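Chapter 3
Waste Containers and Liners in Office Cleaning

Objectives. After this chapter the reader should be able to select a liner for a small open container, fit it, and judge whether a container needs wiping before it is relined.

3.1 Liner film

Most liners used at desk level are thin plastic film, clear or tinted. Tint has no effect on strength. A translucent film lets the cleaner check the contents without opening the bag, and it shows creases plainly, so a liner that has not been shaken out is easy to spot.

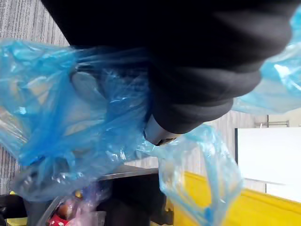

Natália Salgado objects that shaking out takes too long on a route of 300 containers, and that a liner pushed down by hand opens well enough. Her point holds for stiff film. Thin film tends to cling to itself, and a liner pushed down while still folded leaves air trapped below it. The bag then rides up and the first items dropped in pull the edge off the rim.

The Quintela route sheet, used in the exercises for this chapter, lists 527 desk containers on one contract. Of these, 53 are relined daily. The rest are relined only when soiled.

3.2 Open mesh containers

Wire mesh is common under desks on carpeted floors. It is light and does not hide its contents, but fine particles can pass through the openings or settle on the base. A mesh container that looks empty from standing height should be viewed from directly above before a new liner goes in.

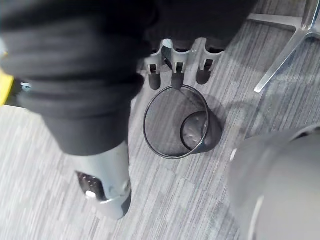 Small debris on the base is removed with a dry cloth — a wet one pushes it into the corners of the weave. The container is then turned over above a larger bag and tapped twice. Relining follows the sequence in Section 3.4.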